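Astaneo Tray Service Data

Data card and notes for sites

Summary

Astaneo is a collection of 1,029 simulated episodes in which a two-armed robot sets and clears meal trays. It was prepared for the catering service at Plercombe, where the assembly of trays is being moved in part from hand work to automated stations. The collection is published so that staff, managers and outside developers can see what the stations are being trained to do and what they are not.

Contents

episodes/ recorded runs, one folder per run
renders/ still views of the work surface
tasks.csv short written instruction for each run
shifts.md notes on staffing and duties at Plercombe
CHANGES list of corrections

Each episode lasts no more than 60 seconds and is stored at 30 steps per second. Joint positions, gripper opening and object positions are given for every step. There are 32 written instructions, of the kind "put the cup on the tray" or "move the bowl to the left of the tray". Runs in which an item was dropped have been kept and are marked in tasks.csv.

Background

Tray assembly at Plercombe has been done by hand on two lines, Avram and Illey. The work is repetitive and is carried out standing. Sick leave for wrist and shoulder complaints has been higher on these lines than elsewhere in the kitchens, and posts have been hard to fill on the early shift, which starts at 5.30 am.

The Avram line will receive automated stations first. The Illey line will continue by hand until the results have been reviewed with staff.

What changes for staff

No post is removed under the present plan. Staff on the Avram line will spend less time placing crockery and more time on checking diets, restocking and dealing with returned trays. These duties carry more responsibility, and the grading of the posts is under review. Training is given in paid hours. A member of staff may stop a station at any time and is not required to give a reason.

The data contain no recordings of employees. Station logs may not be used to measure the pace of individual workers.

The work surface

Placing crockery is the part of the job that the stations take over first, and staff asked early on to see how the items would be laid out. The layouts were kept plain so that they could be compared with the hand lines.
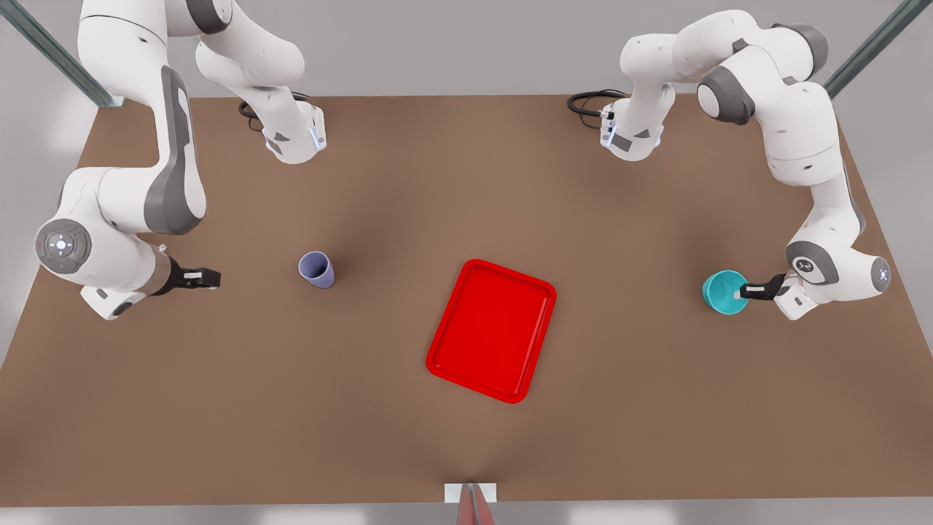 Crockery on the Avram line is handed over piece by piece, and each arm is given the items on its own side. Staff who restock a station will therefore need to know which items belong where. In a layout such as the one shown, the lavender cup falls to one arm and the teal bowl to the other, with the empty red tray between them. The side on which an item starts is recorded in tasks.csv under "side".

Known limits

Food and liquids are not simulated. Lids, cutlery and paper menus are absent. Lighting is even, and the table surface does not change between runs. Results obtained with this collection should not be taken as evidence that a station is safe to work beside; a separate assessment is made on site before any station is switched on.

Use and corrections

The collection may be used for research and for staff training. Use in decisions on dismissal, pay or discipline is not permitted under the licence. Corrections should be sent with the episode number and the name of the file concerned. Accepted corrections are listed in CHANGES, and the affected episodes are replaced in the next release.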